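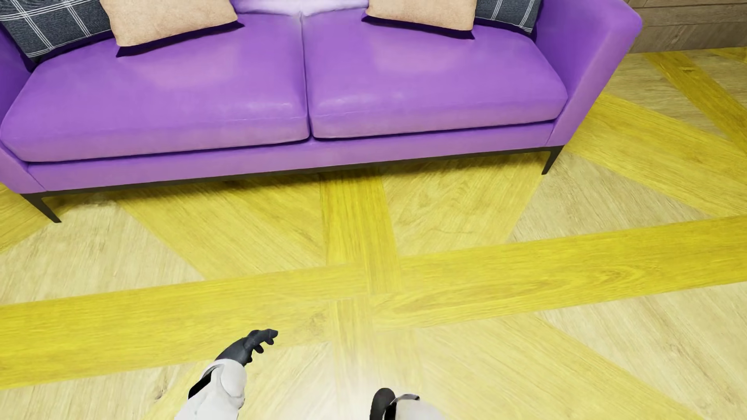

How does a robot learn to find its way around a house it has never visited?

It practices in lots of pretend houses inside a computer first, and the colors, lights and furniture keep changing so it can't just memorize one room.

I love this subject, so I might get a little carried away! I work at a small lab called Jumthorpe, and my job is mostly making rooms. Pretend ones, I mean. I build them on a computer, a bit like you might build a house in a video game, and then my friend Rasa Petrauskas puts a pretend robot in them and gives it jobs to do. The jobs sound easy. Walk to the sofa. Stop before you bump into it. Go through the doorway and come back.

Easy for you, that is. You've had years of practice with sofas. A robot starts out knowing nothing, so it has to try, and bump, and try again. Every time it does well, the computer gives it points. Every time it crashes, it loses some. After a huge pile of tries, it starts picking the moves that earn more points. Scientists call that reinforcement learning (say it "ree-in-FORCE-ment"), and it's a little like learning to ride a bike, only with a scoreboard and no scraped knees.

So what did we want to find out? We wondered if a robot that practices in many rooms does better than a robot that practices in just one. I guessed it would. But guessing isn't enough in science, and you have to test it!

We made 2 teams of pretend robots. The first team did all of its practice in a single room. The second team got 30 rooms. Some were bright and some were dim, and I moved the furniture all over the place (my favorite part). Both teams got exactly the same number of tries. If one team had gotten more practice, the test wouldn't have been fair.

Then came the big day. We put both teams in a brand new room called Plila that neither of them had ever seen, and asked them to walk from one end to the other without touching anything.
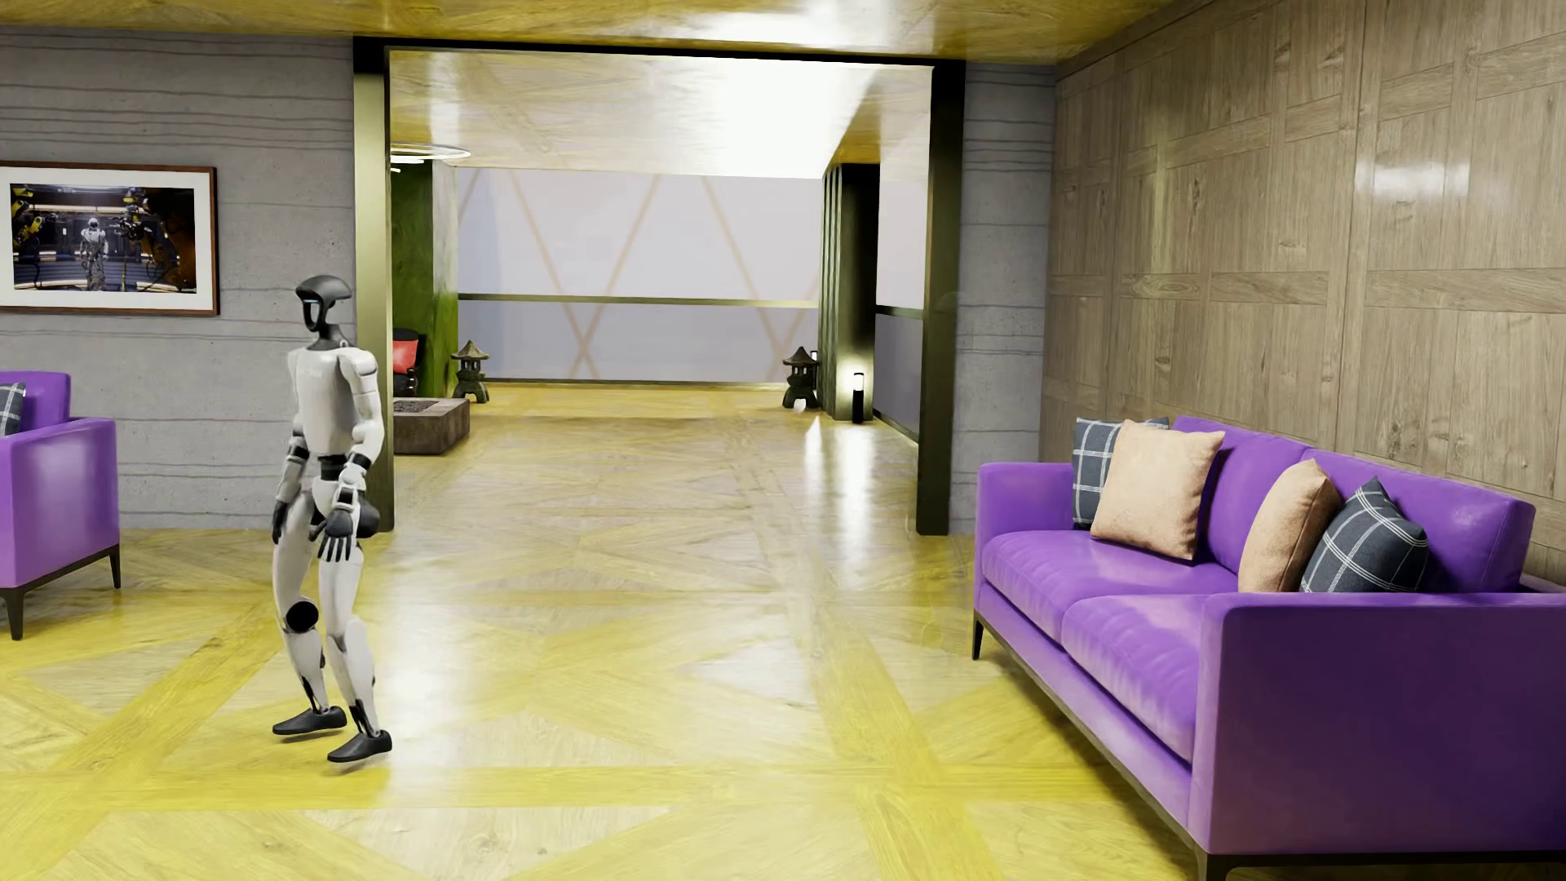 My rooms have to be tricky, or the test doesn't tell us much. Plain gray boxes with one chair in them are way too simple, and a robot could get a great score and still be hopeless in your living room. Shiny floors are the sneakiest thing I know how to make. Look at the white streaks on the floor by the short lamp. They're only reflections, but a robot that uses its cameras to see might decide there's something standing there and walk around it! Big windows and glassy walls can cause the same kind of mix-up. And the yellow and pale wood makes a busy pattern, with lots of lines that could look like edges or steps if you'd never met a floor like it.

Ready for the scores? The one-room team made it across on 42 percent of its tries. The many-rooms team made it on 86 percent! I may have yelled. Kazimír Hubáček, who sits next to me, spilled his tea.

We still have plenty to figure out. A pretend floor never has a sock on it unless I put one there, and real floors have socks, and dogs, and little brothers. So a robot that's great on the computer can still get confused when it's in a real room. People who study robots call this the "reality gap." Next we're going to see if adding more clutter to the practice rooms helps, and I've already started on a very messy bedroom.

Want to try a test like ours at home? Pick a room and have a friend move three things while you wait outside. Then come in and walk across slowly, and say out loud every spot where you had to change your path. Those are the spots a robot has to learn about too.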